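Grasp arbitration (cloth handling)

Grasp arbitration is the stage in a robot control stack that decides which of several candidate grasps is sent to the motion planner, and when a chosen grasp should be dropped in favour of another. The term is used mainly in work on cloth and other soft goods, where the shape of the object changes with each contact and a grasp pose computed a moment earlier may no longer be valid.

Background

Early cloth-handling software treated grasping as a single step. A camera image was segmented, the highest point or the nearest fold edge was selected, and the arm moved to it without further checks. The method worked on single items laid on a bare table and failed often on furniture, where the support is itself soft and deforms under the fingertips. The Skiltusa library, first released in October as a set of planner plug-ins, split the step in two: a proposal module that scores candidates, and an arbiter that holds the current choice until a rival beats it by a set margin.

Operation

The proposal module receives a wrist camera image and a depth map and returns up to 40 candidates per cycle. Each carries a pose, an opening width, an approach angle and a score. Candidates on a folded edge are scored separately from those on crumpled cloth, as the two call for different approach angles: a folded edge is usually entered from the side, a crumpled area from above.

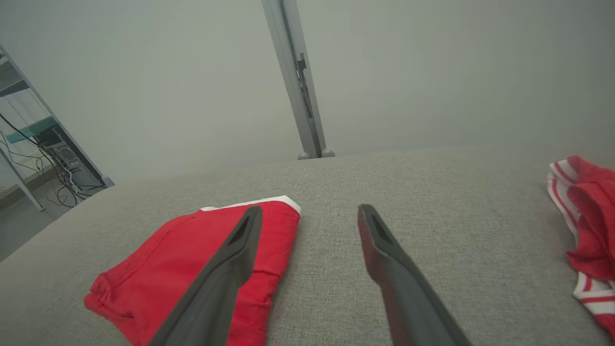
The arbiter keeps the last 16 scores for each candidate and compares their median values. Switching on a single reading was found to cause hunting, in which the arm moves back and forth between two items of similar colour without closing on either. The margin is set in the configuration file and is raised as the fingers near the target — a late switch costs more time than an early one.

Masking

The gripper fingers take up part of every wrist image and may hide part of the target. Most implementations apply a fixed mask computed from the finger geometry and the current opening width. Drasta, a later fork, renders the mask anew in each cycle and marks hidden cloth as unknown, so that a candidate is not discarded when a finger passes over it.

Evaluation

The Zamudio test set contains 2000 recorded approaches, replayed offline against the arbiter. A run is counted as stable if the selected candidate does not change in the final 30 control cycles before closure. Results on mixed piles remain weaker than on separated items, and the set has been criticised for its small share of patterned fabrics.

See also

Durkier planner
Visual servoing
Deformable object manipulation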